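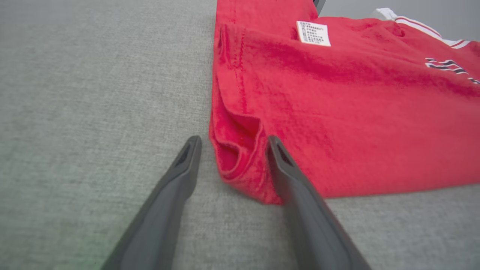 By Kirsten Riis, course lead
Last updated 27 Aug 2025

About the Vindora Manipulation Club

The Vindora Manipulation Club is a student group within the engineering department of Vindora College. It works on one subject: the handling of cloth by two-armed robots. Members build the tooling, record demonstrations, train control policies and test them. The club is open to students from the second year onwards, and to first-years who have passed the workshop safety test.

Background

The club began as an optional lab course on motor control. The course used rigid test parts, mostly blocks and pegs, and by the end of each term the exercises had become routine. A student project on towel folding ran over its deadline and was carried on outside class hours. The department gave it a bench, a storage cupboard and a small budget, and the club has used the same room ever since.

Clothing was chosen as the main material for practical reasons. It is cheap, it does not damage the fingers when a move goes wrong, and it is hard to model. A shirt has no fixed shape. Hems, collars and labels change the stiffness of the cloth from one place to the next, and a grasp that holds on a doubled edge may slip on a single layer.

Equipment

The club runs two arms on a shared bench, each with a two-finger gripper. The brackets between arm and gripper are designed by members and printed in the department workshop. Blue is the colour for brackets that have passed a load check. Control software is written in Python, with a small C++ layer for the motor bus. The scheduling tool, Akevix, was written by former members and is maintained by whoever holds the software role that year.

The bench is covered in grey fabric. Bare laminate was tried first and gave two problems: glare in the camera images, and garments that slid away when a finger pushed under the edge. Fabric gives enough friction for the finger to get beneath a hem.

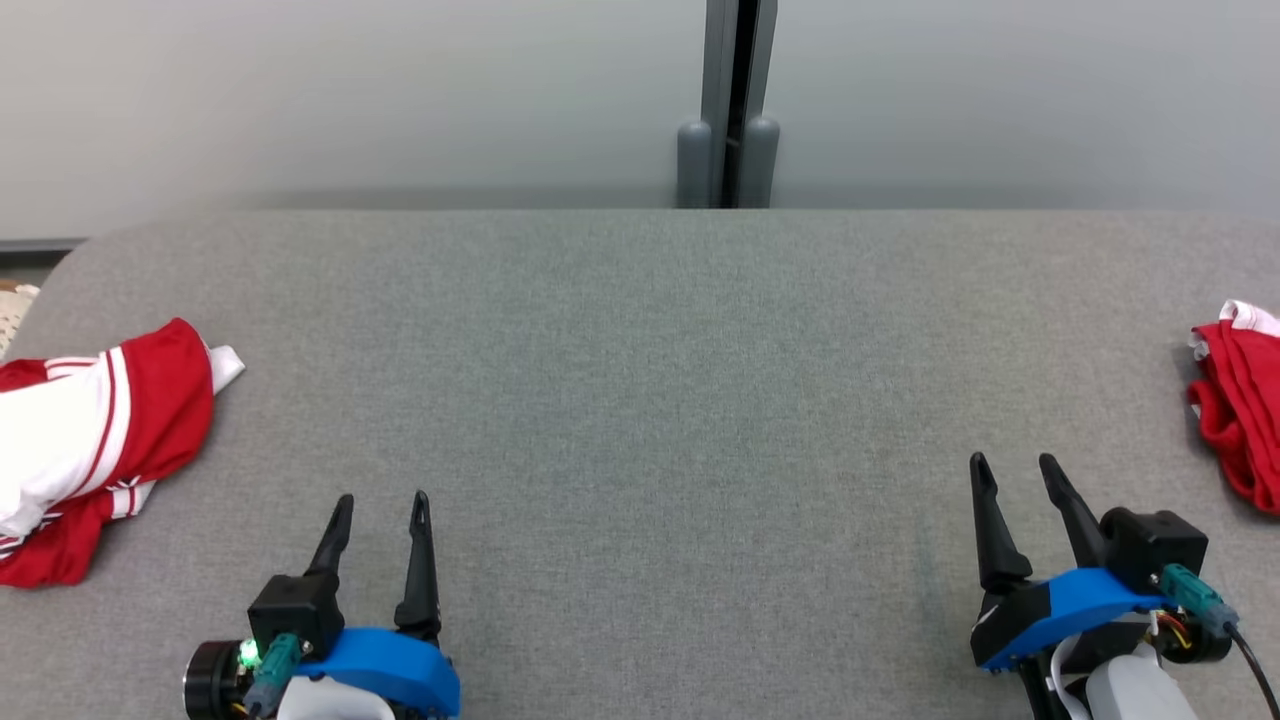
Do I need to know how to program before I join?
Basic Python is enough. The club runs an introductory block of 20 hours in the first term, covering the command line, version control and the motor interface. Students who prefer mechanical work can take a reduced version.

How the year is organised

Members work in groups of four. Each group takes one garment type and one task, such as flattening, folding in half, or turning a sleeve the right way out. In the first term a group records demonstrations by teleoperation and writes a short report on how they were collected. In the second term it trains a policy and tests it against a set of trials fixed in advance. The target is 90 trials per task, with the starting pose of the garment drawn at random from a list.

A trial is marked as complete, partial or failed. Human correction during a trial counts as a failure. Groups must keep the failed recordings, and these are reviewed in the same session as the completed ones. Last year the club logged 489 demonstrations across all tasks, of which 70 were withdrawn after review for calibration faults or missing camera data.

Calibration is checked at the start of every session. Both arms are moved to their home position, the grippers are opened and closed, and the camera timestamps are compared. The results go in the bench log, with the initials of the person who did the check.
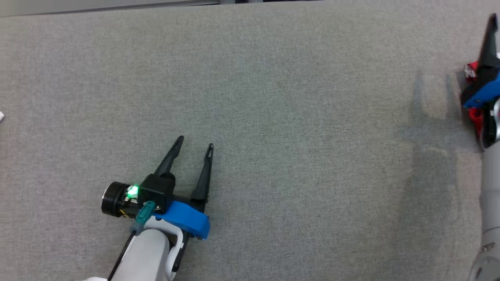

Both arms over the shared bench.

Competition

The club enters the Ikumach student challenge, held each February. Entries are judged on a folding task and a written technical report. The team is selected from groups that have finished their trial set by the end of January, and travel is paid for by the department. Design files for the brackets are released after the event under an open licence.

The Steinarsdóttir Prize is awarded within the college for the best end-of-year report. It is marked on method and record keeping, and a group whose policy performed poorly may still win it.

Joining

Applications open at the start of the autumn term. Send a short note to the club office stating your year, your course and any workshop training you have completed. Places on the bench rota are limited, and students on the waiting list may attend review sessions.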